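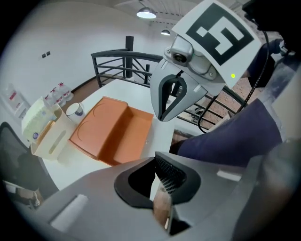

How long should a household keep its paper utility bills?

Most paper utility bills may be discarded once the next bill confirms that payment was received. Bills used to support a tax deduction should be kept with the tax return for that year.

The question came up in my own home in January, when I opened the hall closet and found folders going back to 2000. The first move to Evatton was in there, along with every water statement from the old address. I set aside 2 evenings for the work and needed both of them.

The contents were sorted by sender first and by year second. This order is slower at the start, but it shows quickly which senders account for most of the paper. In my case the electric company was responsible for 173 sheets. A further 385 sheets came from the bank, and the majority of those were notices of changes to terms that had since been changed again.

Papers relating to the purchase of the house were kept without exception. The same applies to records of improvements, such as the new roof and the drainage work along the Godus Street side, which may be needed when the property is sold. Appliance manuals were kept only for appliances still in use. The manual for the Vahidi dishwasher was retained, although two pages are missing and the section on rinse settings is in a language I do not read.

Warranty cards proved more difficult. Several had never been filled in. One belonged to a Bovum space heater that left the household before the present carpet was laid. Those cards were recycled, and the receipts stapled to them were shredded where they showed any part of an account number.

Readers who plan a similar review are advised to remove staples as they go. I did not do so on the first evening, and the shredder stopped twice. It is also worth checking inside envelopes before they are thrown out. A certified copy of a birth record was found behind a garbage collection schedule, and replacing it would have required a fee and a visit to the county office.

The remaining papers now fit in one drawer. Bills that arrive by mail are placed at the front and reviewed when the following bill comes. The gas company continues to send paper in spite of two requests, and a third has been submitted.

2 comments
Share this post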